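Unit 4: Setup and Care of the Kitchen Cell
Nudcombe Technical Institute, Automation Laboratory
Course lead: Ekene Iyamu

This handout covers the setup of the kitchen cell and the routine care of its gripper. Students should read it before their first lab session and bring a copy with them. Work on the electrical cabinet is treated in Unit 7 and is not permitted here.

1. Before power is applied

Check that the emergency stop is pressed in and that the log sheet from the previous group has been signed. Inspect each visible bolt on the arm. A bolt that turns by hand is to be reported and marked with tape. Do not tighten it without the instructor present, as the joint may then need to be calibrated again.

Follow the cable along its full length. It should hang in an open curve, with enough slack for the arm to reach every part of the counter. A cable that pulls tight or rubs against a bracket must be clipped again before the arm moves.

2. Gripper check

The cell uses a parallel gripper with two fingers. With the power off, wipe both fingers using a dry cloth and look for nicks along the inner faces. Then release the stop, home the arm, and run the open-and-close routine 26 times at low speed. The fingers must move evenly throughout. If one lags behind the other, stop the routine and enter the fault in the log.
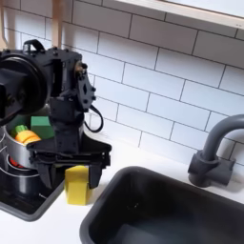

The grip test follows. Soft items such as the sponge block are used first — they forgive an error in finger width that a hard block would not. Lower the gripper slowly, close it, and hold for 3 seconds before lifting. An item that slips or turns calls for a change in closing width, in steps of one setting. Closing force is left at the value on the Nwankwo card.

3. Resetting the counter

Cookware is returned to its starting place on the stovetop after each run. The sink position is taught separately, and its approach height must be checked whenever the base of the arm has been moved.

4. End of session

Park the arm, press the emergency stop, and record any changed settings. Completed logs are due to the course lead by 4 p.m.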